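September - by Raelene Rewi
Home | Papers | Working notes | Contact

4. Rules of practice for hand-held collection

We come now to the part of the work that took us longest to agree on, and which we suspect will be of most use to other groups. The Sindex rules began as a single page taped inside a cupboard door, and they grew slowly, mostly through mistakes that were ours and that we would like to spare our readers. 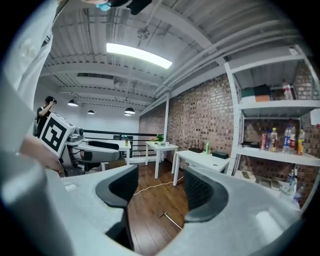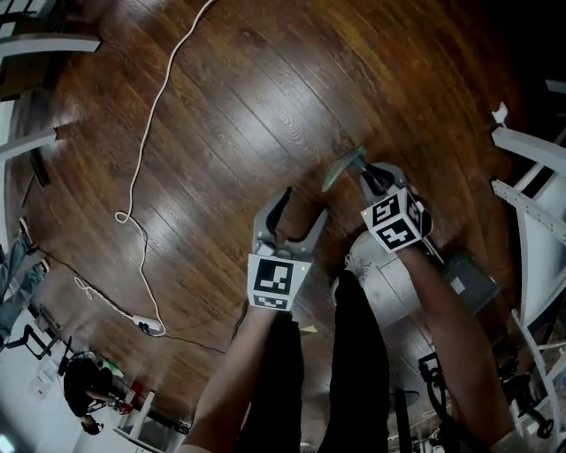

Figure 3. Hand-held grippers in use at the Derero site, each of the held-up units carrying a marker cube.

4.1 Marker cubes. Pose recovery depends on the square markers on each cube, so the rules treat a cube as a measuring instrument and ask that it be handled like one. The operator looks over both cubes before every session and wipes them with a dry cloth. A cube that has been knocked or remounted must be calibrated again before anything more is recorded, even if it looks perfectly straight - we were tempted to skip this step more than once, and the Halliday recordings suffered for it.

4.2 Floor and cables. Operators watch their hands, and quite naturally they stop watching their feet. A long white cable crosses the floor in both views of Figure 3, and cables of this kind are the hazard that our operators bring up most often. The rule asks that runs be taped down or routed along a wall wherever the room allows, and that the operator walk the full path once, with empty hands, before picking up the grippers.

4.3 Other people. Rooms are shared, and we would not wish it otherwise, as the everyday bustle of a real room is part of what makes the recordings worth having. Anyone likely to be in view is told before the session and may ask for a recording to be removed, with no need to give a reason. Our own reviewers were a little slow to honor such requests in the early months, and the rule now names one person who must answer them.

4.4 Length and rest. A recording may last no longer than 300 seconds. Holding two grippers out in front of the body is more tiring than it sounds, and we found that tired operators begin to rest their elbows against their sides, which narrows their reach in ways that are hard to spot later.

4.5 Review. Of the 3,000 recordings we had planned, 2,739 were completed, and 1,786 of these passed review under the rules as they now stand. The review tool, Uma, flags lost markers on its own, but a person still watches every flagged recording through to the end before it is set aside.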